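Electric pot and steamer check, small appliances
Room: second kitchen, Kurnard building
Checked by: Samina Cheema
Copy to: Saqib Sandhu

1. Table and position
Table level, no wobble. OK
Pot set back from the front edge. OK
Comment: Keep papers and towels off this table when the pot is on. Zeeshan asked about moving it under the shelf in the hallway. No — steam would go straight into the shelf.

2. Lid
Glass free of chips. OK
Rim tight all the way round. OK
Handle tight. OK, quarter turn needed on the screw
Steam vent clear. OK
Comment: Lid goes flat on the table, handle up, whenever it comes off the pot. Do not balance it on the rim.

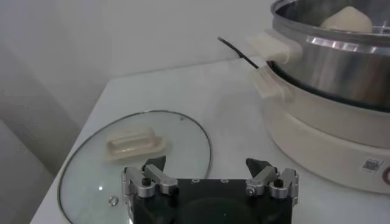 POT AND BASE

3. Steel pot
Seated fully in the base. OK
Side handles firm. OK
Comment: Some smudges on the steel. Wipe with a soft cloth, no scouring pads.

4. Power
Cord jacket, full length. OK
Cord kept to the back of the table. OK
Outlet rating 2,000 watts or more. OK
Control knob turns through all settings. OK, a little stiff
Comment: No extension cords. Mélanie Bélanger has the spare cord in drawer 9.

5. Steamer basket
Sits level in the pot. OK
Holes in the basket floor clear. OK
Comment: Leave space between buns so the steam can get up through the holes. Finished buns go on a plate beside the steamer, never on the bare table.

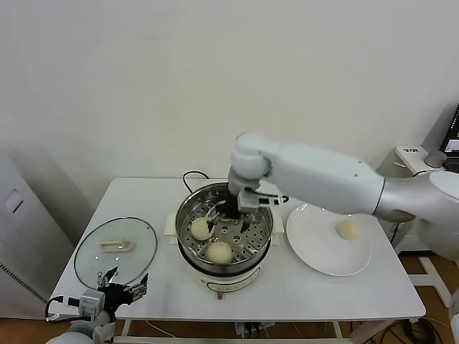 6. After use
Knob to off, then unplug. OK
Water emptied once cool. OK
Base wiped, never put in the sink. Needs attention
Comment: Damp found under the base on Monday. Kausar Pirzada will put a note on the wall. Repeat this item in April, form 598.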